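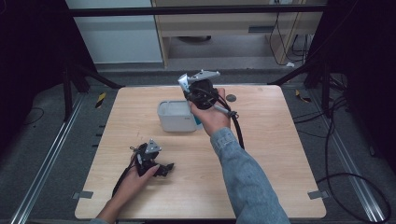

Notes — Nustville talk, April 2020. Keep it under 9 min.

Start with the packing floor at Daly. Before: hand pack, two shifts. Now Lurow line does the boxes, people do the odd stuff. Tubes, pouches, anything shiny or soft.

Say the number — 3,130 cartons a shift. Pause. Then ask who still checks them.

Job titles changed in March, pay didnt until later. Be straight about that. Inetti training was 2 days, people wanted more.

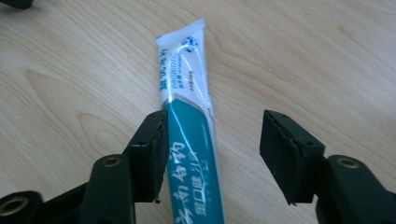
Malachy Costello
Floor lead, packing

Toothpaste tube. Flat end, fat end, glossy. Easy for a hand, slow to teach a machine. Go through grip — where do you take hold, how hard.

Wrists: fewer complaints on boxes, new ones on teh tool work. Rotate people. Nearly 300 replies to the staff survey, read the one about breaks.

Questions. If they ask on layoffs — answer it first, dont wander.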